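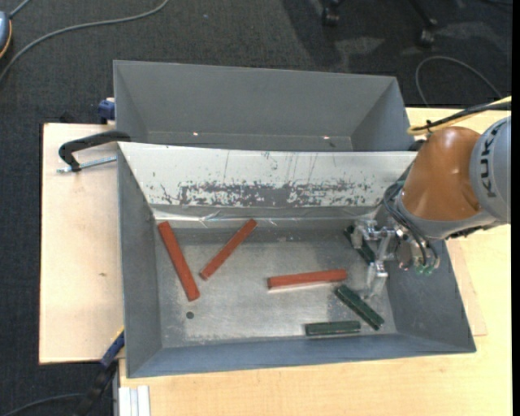

# Speaker notes: Bin picking in the Estasmont shared workshop

Presented by Laimutė Žukauskas. Time allowed: 30 minutes, with questions afterward.

## Opening

Good evening, and thank you to the Hirnow members for the invitation. This talk covers the bin-picking station at the Estasmont workshop, from the first layout in September to its present state. Jurgita Grīnberga wrote the control software and will take technical questions.

*Pause. Confirm that the back row can hear.*

## The task

- The arm is a KUKA. It works over two gray metal bins, one directly behind the other, on a wooden tabletop.
- The parts are plain rectangular bars in two colors, red-orange and dark green.
- The bars may lie at any angle. Members asked for this at the outset, and the requirement has been kept.

## Fixtures

The bins are held with ordinary workshop clamps. A welded cradle was considered and set aside on grounds of cost. The full budget for tabletop, bins and fixtures was 900 euros, and the station must share its floor area with other members.

Please note the following for anyone planning a similar build:

1. Bare metal reflects. The bin floor gives bright patches that the vision software must learn to ignore.
2. Sloping walls help the gripper reach the ends of the bin, but a bar can come to rest against them.
3. The white panel on the back side of the bin is worn, and its surface has flaked. Replacement is planned.

## Results to date

The last logged session consisted of 113 pick attempts at reduced speed. Most failures involved bars close to a wall. The session log is kept in the Clendier folder — ask Jurgita for access.

*Do not read out the full table. Refer to the handout; 40 copies were printed.*

## Safety and booking

Members must complete the Kazlauskienė induction before operating the arm. The key switch remains off between bookings, and a second trained member must be present during every run.

## Questions

Likely topics: gripper finger wear, cable routing, use of the station by junior members. Refer funding questions to the workshop office.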